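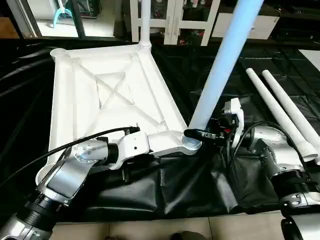 自己动手的家具到底便宜了谁
课程项目报告(终稿)
提交日期:2020年7月29日
执笔:Lilibeth Tagle
指导教师:Delyth Prothero

一、选题经过

这个题目最早的版本叫《平板包装家具的可持续优势研究》。开题时Prothero老师在标题旁边画了个圈,问我们怎么知道它有优势。我们当时答不上来,只好说很多文章都这么写。她让我们回去把那些文章的出处找齐。

找了两个星期,结果不太好看。课程阅读材料之外,我们从网上收集的文章大多互相引用,追到最后往往是某家企业自己的宣传页,再往前就没有了。有几篇连措辞都一样,“用户参与组装,增进与家具的情感联系”,错别字也跟着一起抄。于是题目里的“优势”二字被删掉,改成了现在这个样子。

本报告讨论的是需要消费者自行组装的小型家具,主要指边桌、凳子、轻便置物架一类。衣柜和床不在范围内,那些东西多数人会请人安装,情况不同。

二、三种常见说法

我们把宣传材料中反复出现的说法归为三种。

第一种是价格说:拆开卖比整件卖便宜,省下来的钱归消费者。
第二种是环保说:压平以后运输体积小,排放就少。
第三种是感情说:人会更珍惜自己装起来的东西,因此用得更久。

三种说法都有道理的成分。我们的疑问在于,它们通常被放在一起讲,好像证明了其中一种,另外两种就自动成立。

三、资料与方法

我们选了Enton和Dromeck两个品牌,理由很简单:镇上的商店能买到,说明书可以在柜台翻看。Ait Brahim是一家做整件家具的作坊,用来对照。问卷在Plidbridge的学生宿舍和附近两个居民区发放,共500份,纸质,投进信箱,收回78份。

这个回收率很低,必须在这里先讲清楚。愿意填一份家具问卷并把它寄回来的人,对家具大概本来就有意见,要么特别满意,要么装到一半发过火。用这样的样本推断全镇居民的看法是不合适的,所以后文不给百分比,只讨论回答里出现的理由。小组内部为此争论过,有同学认为没有图表的报告不像报告。我们做过一版饼图,颜色很漂亮,看上去比实际情况可信得多,最后拿掉了。

访谈做了六次,其中两次在电话里进行。受访者姓名按学院规定不列出。

四、价格说

单看标价,组装家具确实便宜。Enton的边桌与Ait Brahim尺寸相近的成品桌放在一起,差距一眼就能看出来,没有什么可争的。但这个比较本身有毛病。两张桌子的材料不同,销售量不同,一个在仓库式卖场里摆着,一个要提前下单。标价的差距里有多少来自“顾客自己拧螺丝”,从外面根本看不出来。

要弄清楚这一点,最好的办法是找到同一款产品的两种卖法。Dromeck有一款凳子恰好如此,店里既卖散件,也卖装好的样品。可惜装好的那种是撤下来的展品,打折处理,价格反而更低。我们原本很高兴找到这个例子,写进初稿以后被老师用铅笔划掉了,旁注是“这能说明什么”。确实什么也说明不了。

另一笔账很少有人算,就是时间。问卷里有一题请受访者回忆上一次组装花了多久,回答从“几分钟”到“一个下午,外加第二天早上”都有。说明书封面上印的时间,受访者普遍不信。一位受访者写道:“那是给装过很多遍的人看的。”如果把这些时间折成工钱,便宜的幅度会缩小,在某些情况下可能消失。

不过我们也不愿意把这个结论推得太远。时间折钱的算法,前提是那个下午本来可以拿去挣钱。对多数受访的学生来说,那个下午本来大概是用来睡觉的。经济学教科书喜欢这种折算,我们试着算过一次,得出的数字完全取决于时薪怎么填,于是没有收入正文。

五、环保说

压平包装节省运输空间,这在几何上没有疑问。一张桌子的大部分体积是桌面下面的空气,把腿卸下来,空气就不用运了。

问题出在后半句。运输空间省下来,排放是否按同样的比例减少,要看货车是不是装满、从哪里出发、最后一段路由谁来走。宣传材料里的比较通常止于仓库门口。从卖场到家的那一段由顾客自己承担,开车专程去一趟和下班顺路捎回来,差别很大,而这一段在我们看到的所有企业材料中都没有出现。

Enton的小册子称,某型号置物架改为平板包装后,一个托盘可以多放许多件。我们写信询问具体的对照条件,对方回信感谢我们的关注,并附上了同一本小册子的电子版。

包装是另一个问题。散件需要隔开,小零件需要单独装袋,有些还要留出一层泡沫。成品家具裹一条旧毯子就能上车,Ait Brahim就是这么送货的,毯子用完带回去。这家作坊一年的产量是760件,据店主说几乎都在本地卖掉。当然,拿一家小作坊和大品牌比包装也不公平,大品牌不可能派人回收毯子。这里想指出的只是,“平板包装更环保”这句话省略了比较对象。

还有寿命。一件家具如果很快就坏,运输时省下的那点空间意义有限。螺纹接口反复拆装以后容易松动,这是访谈中提得最多的抱怨。有人搬家时把桌腿拧下来,到新住处再拧回去,桌子从此就有点晃。能不能拆是一回事,拆了以后能不能恢复原样又是一回事,产品页上通常只写前者。我们没有条件做疲劳测试,受访者的说法也无法核实,放在这里仅供参考。

六、感情说

这一种说法流传最广,我们查得也最费劲。消费行为课上讲过,人对自己付出过劳动的东西会估价偏高。课堂上的讲法大体可信,但“愿意出更高的价”和“会用得更久”是两个问题,宣传材料常常从前一个直接跳到后一个。

回收的问卷里,写到“有成就感”的人不少,可是翻到后面,同一批人谈起旧家具去了哪里,答案多半是留给了下一任租客,或者放在了路边。搬家时家具值不值得带走,似乎主要看有没有车、新房间放不放得下。一位受访者对自己装的第一张凳子评价很高,说那是独立生活的开始,接着说凳子去年扔了。

也有相反的例子。一位退休的受访者至今还在用一个组装书架,补过两次螺丝,背板换过一回。她自己的解释是书太多,懒得清空。这算不算感情,我们讨论了很久,没有一致意见。

我们倒是注意到,负面的情绪很少被计入。缺零件、孔位对不上、装反了再拆开,这些经历同样属于“用户参与”。有一份问卷在空白处写了整整一段,讲两个人如何因为一块层板吵架。如果参与能增进感情,那么糟糕的参与应该也有相应的效果,我们没有见到哪家品牌研究过它。

七、关于说明书

这一节原先是附录,后来觉得值得单独写。

我们翻看了两个品牌的说明书,都以图为主,文字很少。厂家给出的理由是无须翻译、人人能懂。前半句成立,后半句存疑。图示默认读者能分辨零件的正反面,而最常见的错误恰恰是正反装错。Dromeck有一份说明书把正反的差别画成一条很细的线,复印以后那条线就看不见了,我们在宿舍里流传的复印件上都没有找到它。

省去文字还有一个后果:出了错很难说清楚是谁的责任。文字写“请勿过度拧紧”,拧坏了可以对照条文;图上画一只手和一个弯箭头,拧坏了就只能怪自己手重。受访者几乎都把失败归到自己头上,“我手笨”这三个字在问卷里反复出现。这一点给我们的印象很深。消费者承担了最后一道工序,也顺便承担了这道工序的质量责任,而且没有为此抱怨过厂家。

八、目前能说的

综合来看,价格说在标价层面成立,成因不明;环保说在运输环节部分成立,完整的比较缺少数据;感情说在我们手里的材料中找不到支持,也不足以推翻。

中期汇报时,有同学提醒我们,网上有一项调查访问了超过1,000名用户,结论是多数人喜欢自己组装。我们找到了那份调查,题目是“您是否享受亲手完成一件作品的乐趣”。照这样的问法,得到别的结果才奇怪。

需要承认,我们自己的问卷也不干净。第四题问“组装过程中遇到过哪些困难”,没有给“没有困难”留位置,等于假定了困难存在。发现的时候问卷已经投进信箱了。几位受访者自己在旁边写了“没有”,我们照实录入,但一定还有人觉得既然问了就该答点什么。

九、如果重做一遍

问卷应当先找十来个人试填。投信箱的办法省力,效果很差,在洗衣房门口当面请人填可能更好,虽然那样又会偏向有空闲的人。

与企业联系应当更早。Enton的回信我们等了很久,Dromeck一直没有回。Ait Brahim的店主很愿意聊,但他卖成品家具,对散件自然没有好话,引用时应当打个折扣。初稿里我们大段照搬了他的观点,语气也像他,这一版已经删去大半。

另外应当尽早确定“小型家具”的界线。做到一半时组里还在争论折叠椅算不算,它不用组装,可是也压得很平。最后按不算处理,相关的两次访谈没有使用,录音整理稿存在小组的共享文件夹里,需要的同学可以向执笔人索取。

分工说明
问卷设计与投放由全组完成。访谈与整理、报告执笔:Lilibeth Tagle。说明书部分的初稿由另外两位组员撰写,定稿时改动较大,如有错误由执笔人负责。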